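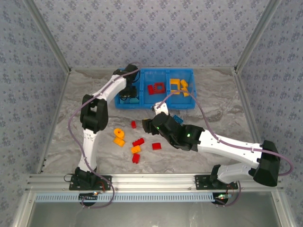 Stornham open evening - notes, typed up on the bus mostly

Went to see the student robotics project at Stornham, 9/25/19. Got there late. Parking lot full, ended up at the overflow behind the gym, wrong door, long hallway, then another long hallway. Signs would be nice. Room 8 if you go yourself, past the vending machines and left.

I was there for our own club (Endbridge, the after-school one) to see what we could steal for next year. Idea-wise. So this is written for the Endbridge parents and anybody who is going to help out in the fall, skip the parts you don't need.

The project

It's called Quintero. Senior project, four students, two semesters. Two arms, one table, toy blocks. The job is sorting blocks by color into a blue tray with three compartments. Sounds like nothing. My kid could do it at two. But watch two arms reach into the same tray and you start to see where the work went.

Colors are red, blue and a yellow-orange. Reds go in the middle, the yellow-orange ones on the right, left side is for the blue. Shapes are all over the place, bricks, a cylinder, one with a rounded top, a square one that is open in the middle like a little window. I asked why not just buy cubes. Student with the laptop said cubes were last year and cubes were boring. Fair.

Arms are white and black, each one bolted by its base to a metal rail along the front. Purple cable looping off both of them. Marble-look tabletop and walls on three sides, with flowery lavender wallpaper! Looks like my aunt's guest bathroom. Loved it. Little green lights on the right arm at the wrist end, good for finding where the business end is when you're standing at the back behind tall people.

How the evening ran

Short talk first. Nadine Saliba runs the class and she kept it short, thank goodness, ten minutes and no slides. Main points as I wrote them down:

- students pick the task, she picks the deadline
- everything gets logged in a paper notebook, no exceptions, she collects them in June
- one arm working by the end of the first semester or you drop the second arm
- nobody touches code on demo day (somebody always does, she said, and looked at somebody)

Then the demo, then questions, then everybody stood near the cookies.

Demo

Good. Slow. Slower than I thought it would be, they run it at low speed with visitors in the room. Left arm takes its side, right arm takes its side, and the middle compartment is shared so one has to wait while the other one is in there. They call that "the door." Whoever has the door goes in, the other hangs back. A lot of the second semester was the door, I gather.

Two drops while I was watching. One brick landed on its side and the arm went back for it and got it. The other rolled and they just let it be and moved on to the next. Asked about that too - it gets three tries and then it skips. They had it at unlimited tries in the spring and it chased the same cylinder for most of a lunch period.

Cylinders are the hard ones. Everyone said so, separately, with feeling.

Numbers, for those who like them. The notebook count was 1000 pick attempts for the last round of testing, 627 clean ones on the first try. I thought that was low, the students thought it was great, and Nadine said the first round was a lot worse and would not give me a figure. Their goal for the Trusport meet is a full table sorted in 40 blocks or less per run, timed, two runs, best one counts. I may have that rule a bit wrong, check the sheet.

Things I asked

How much programming did they know going in? Two of them some, one none, one "a video game mod." The one with none now does all the gripper stuff.

What broke most? Cables. They snag, they pull out, they get routed again. There is a page in the notebook that just says CABLES with the date over and over.

Would they do two arms again? Three yes, one no. The no was very firm.

Could a middle school group do it? Nadine thinks one arm, one color to start, one bin. Then add. She said don't start with the software, start with them moving blocks by hand with rules on an index card, and find out how many rules they forgot. I liked that a lot and we can do it with zero budget on week one.

For Endbridge

What I think we should take from this:

- index card game, week one
- paper notebooks, I will buy them, please nobody else buy them, remember last time
- put walls on the table. Ours has none and we lose half of practise crawling around under the radiator
- divided tray, dollar store is fine
- give the kids the naming rights, "the door" is a better name than anything in the manual

Also Stornham will take visiting groups if you email ahead, small ones, they only have so many chairs. Trusport is open to the public too and I'd like to get a van together for it. Tell me if you can drive.

Cookies were oatmeal. Bus is at my stop, more on the van later this week. Forgot my umbrella in room 8 so I am going back anyway, if you have a question for them send it to me befor then.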